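Accueil Jeux de données Modèles Documentation Contact

Ce site utilise des cookies de mesure d'audience. Accepter Refuser En savoir plus

# Zilis-bimanuel

Jeu de démonstrations téléopérées à deux bras, utilisé pour comparer deux façons de découper les actions avant l'apprentissage par imitation. Ce dépôt contient les épisodes, les scripts de conversion et les poids des modèles Jukier et Vatik.

## Contenu

- `episodes/` : 3000 épisodes, un fichier par épisode
- `splits/` : listes d'entraînement et de test
- `convert/` : conversion vers le format d'entraînement
- `weights/` : poids de Jukier (prédiction pas à pas) et de Vatik (prédiction par blocs)

Chaque épisode contient les positions articulaires des deux bras, l'ouverture des pinces, les commandes envoyées et la vidéo de la caméra fixe. Les deux bras partagent la même horloge. Les épisodes interrompus par l'opérateur sont conservés et portent l'étiquette `abort`.

## Poste de travail

Les bras sont montés face à face sur une table blanche, fermée au fond et sur les côtés par des parois claires. Les objets à manipuler sont de petite taille et leur position de départ varie d'un épisode à l'autre.

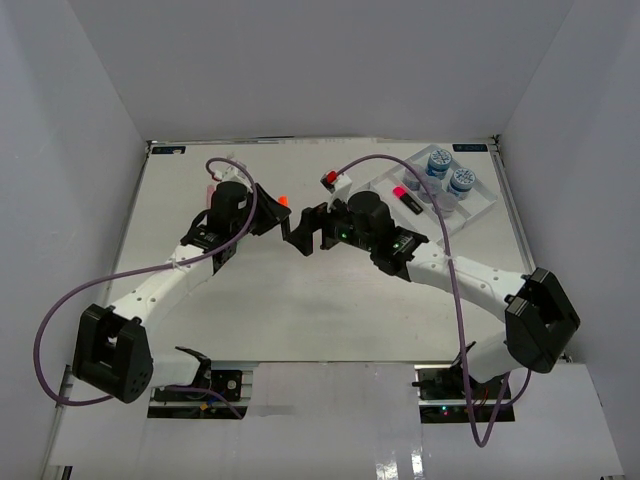

*Fig. 1. Les deux pinces rapprochées près du centre de la table ; bac compartimenté au fond à droite.*

Le repère de coordonnées est celui de la base gauche. Pour passer au repère droit, utiliser `convert/frames.py` et ne pas recopier les valeurs à la main : l'étalonnage a été refait en août et les anciennes matrices sont fausses.

## Résultats

Sur la tâche de passage d'une pince à l'autre, Vatik réussit environ 67 % des essais de test. Jukier fait moins bien, surtout quand l'objet est saisi de biais. Les échecs de Vatik viennent presque tous d'une ouverture trop précoce de la pince qui donne. Allonger les blocs d'actions n'a rien changé à ce défaut.

## Limites

- Un seul poste, un seul éclairage.
- Pas de capteur d'effort.
- Quatre opérateurs, tous droitiers.
- Le sous-ensemble Sầm n'a pas encore été relu. Ne pas l'utiliser pour l'évaluation.

## Utilisation

```
python convert/run.py --split train --out data/
```

Ajouter `--keep-abort` pour garder les épisodes interrompus.

Responsable du jeu : Liam Wainwright. Signaler les fichiers illisibles par un ticket, avec le numéro d'épisode.

Dernière mise à jour : août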